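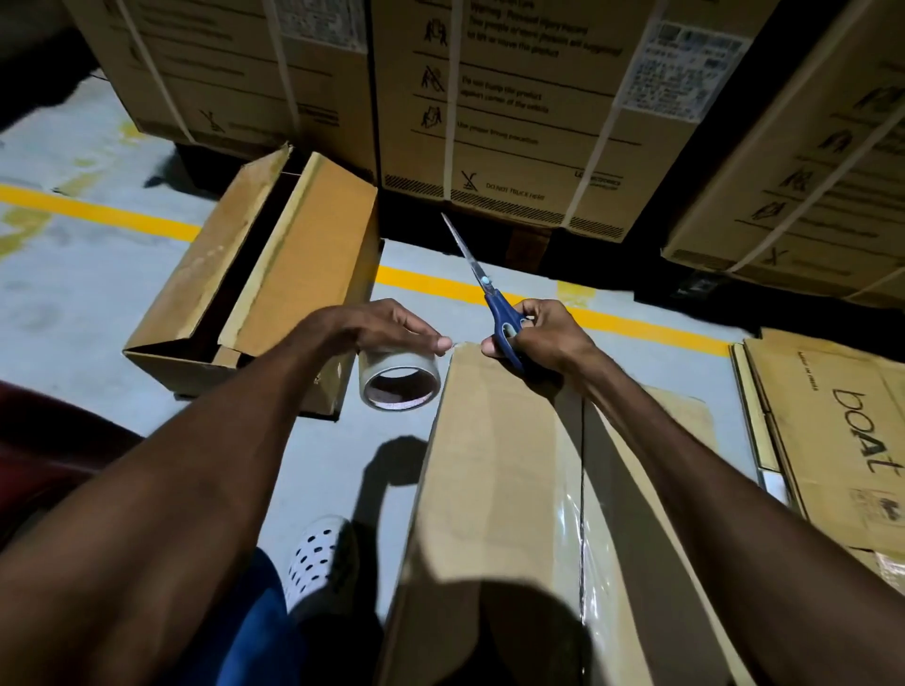 Tips for building a robot arm in a shared workshop

Save your flat cardboard. Before you cut any metal, mock up the base and each arm section in corrugated and clear packing tape. Ours was too long to swing past the drill press, and we found that out for the price of tape.

Scissors will do for trimming. Run the tape down the full length of a seam – short patches peel the first time a motor twitches.

Keep screws in a box with the flaps up, well back from where people walk. We started with 600 M3 screws. The floor has the rest.

Do the wiring last. Silvana Queiroz did hers first on the Utano arm and has now done it three times.

Run new code at quarter speed with the gripper off. Ours is set to stop at 139 degrees, an angle it regards as a suggestion.

Label your power supply. Two look alike on the Prundis shelf, and one of them cooks servos.

Sweep up before you go, and put the tape back where you found it.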